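Frequently Asked Questions for New Drivers and Owner-Operators
Otberg Freight Lines
Last updated Oct 3, 2023

Do I need my own truck to drive for Otberg?

No. We have company trucks and we also take owner-operators. If you come with your own truck, it must pass the inspection at our Pliven yard before the first load. You can book the inspection by phone or at the dispatch window.

How much experience do you ask for?

One full year with a tractor-trailer for company drivers, two years for owner-operators. Time spent at a driving school does not count toward this. Farm or oil field driving counts if a former employer can confirm it in writing.

I have a violation on my record. Should I still apply?

Please do apply, and write it on the form. We look at what happened and how long ago. An application that leaves something out will be closed, even when the violation itself was small.

How long is the orientation?

Three days in Pliven. The first day is paperwork and the drug test, the second is the road test and hours-of-service rules, and on the third you learn the Flono app, which we use for load offers, messages and scanned papers. Company drivers are paid for these days. Owner-operators receive a flat $500 when they finish their first load.

Can I stay at the yard during orientation?

There are rooms at the motel across the road, and we pay for them if you live more than 40 miles away. You may also sleep in your own truck. Showers are in the main building, behind the parts counter.

What freight will I pull?

Mostly dry van: paper goods, packaged food, furniture and store fixtures. The Desjardins account is our biggest one, and many of its loads go to the same few warehouses, so you will learn the docks quickly. We do not haul livestock or hazardous materials.

Is the freight no-touch?

Almost all of it. When a driver is asked to help at the dock, this must be written in the load offer and it pays extra. If someone asks you to unload and the offer does not mention it, call dispatch first.

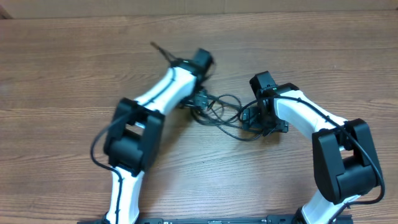 Do I have to secure the load myself?

Sealed trailers you leave sealed. For everything else, the driver is responsible from the moment the doors close, also when the shipper did the loading. Look at the straps and load bars before you leave, and again at your first stop. Also look at how the small things were put away inside your cab and trailer, for example charging cords and extra straps. A knot of thin black cables like the one lying between the two robot arms in the photo is a nuisance on a table, but on a cab floor it can get under your feet, so please coil yours and tie them before driving.

How often will I be home?

Regional drivers are home most weekends. Long-haul drivers are usually out for two weeks and then home for three days. Tell your dispatcher at least 10 days ahead if you need a certain date — a wedding, a doctor, a school event. In June we get many such requests, so for that month it is better to ask even earlier.

When do I get paid?

Every Friday, for papers which reached us by Tuesday noon. Papers that come later go to the next week. If the scan in Flono is not readable, we will send you a message, and you have to scan again before we can pay the load.

Can I bring a passenger or a pet?

One passenger is allowed after your first 90 days, with a signed form. One dog or one cat is allowed from the start in company trucks, with a cleaning deposit that you get back if the cab is returned clean.

Who do I call if the truck breaks down at night?

The night desk, extension 1634. Stop in a safe place, put out your triangles, and have your truck number and the nearest mile marker ready. Please do not arrange a tow by yourself with a company truck — we have agreements with shops on most of our routes, and we cannot always pay back other bills.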